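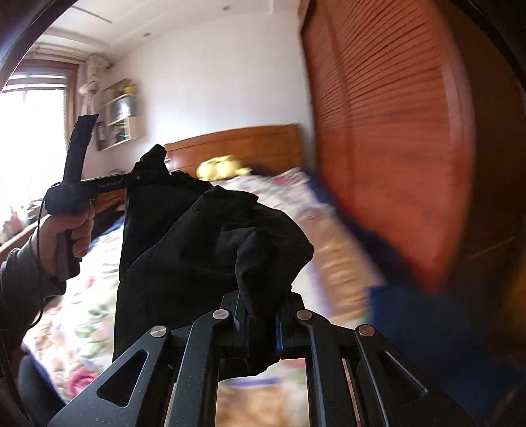
Page last changed: January

The Birkance floral bedspread

I've had this one on my own bed long enough to have opinions, so this page is longer than the others in the shop (sorry, skip to the sizes if you're in a hurry). It's the floral Birkance, the one people keep writing in about, and it goes so well with a honey-brown wooden headboard that I've stopped trying to sell it with anything else. Add a splash of yellow up by the pillows and you're done, really.

I wanted a bedspread I could use as a work surface. That sounds odd, but my bed is where all the clothes get sorted. Everything comes upstairs in one great heap and gets dumped on the covers, and black things in particular — padded jackets, jumpers, the lot — show up nicely against a flowery pattern. On my old navy cover I lost a black sock for most of a winter!

What it's made of

It's 100% cotton, woven by Trosik, with a light filling. The weight is middling. You can throw it over a duvet from October onwards and use it alone in summer, and it doesn't slither off in the night like the satiny ones do. The edges are turned and stitched with 2 rows, and I've yet to see one come undone, though I did have a loose thread on the very first batch and snipped it off.

Sizes

Single, double and king. The king hangs well down both sides of a standard frame. If your mattress is one of those very deep ones, go up a size, or you'll see a strip of sheet along the bottom and it'll annoy you every morning. There's no fitted version and there won't be, so please stop asking (I say this fondly).

Washing

Forty degrees, ordinary powder, no bleach. I dry mine on the line and give it a good shake while it's damp, then fold it over the banister. It comes out a bit crinkled and I like it that way. If you don't, a warm iron on the back does the job, but the king takes ages and you'll want the radio on.

A word about zips: if you sort clothes on it like I do, do them up first. A jacket zip dragged sideways will pull a thread on any cotton, this one included.

Colours

There's only the one floral at the moment. Dumitrescu, who print the cloth, are trying out a second with a coloured ground, and I've seen a sample and it's lovely, but I haven't got a date for it. The matching pillowcases are sold separately and they're on the Grellilar page with the rest of the bed linen.

Ordering

We had 2000 made this time and the doubles are going quickest. Postage is included on all three sizes. If it doesn't suit your room, send it back unwashed in its bag and I'll swap it or refund you, whichever you like.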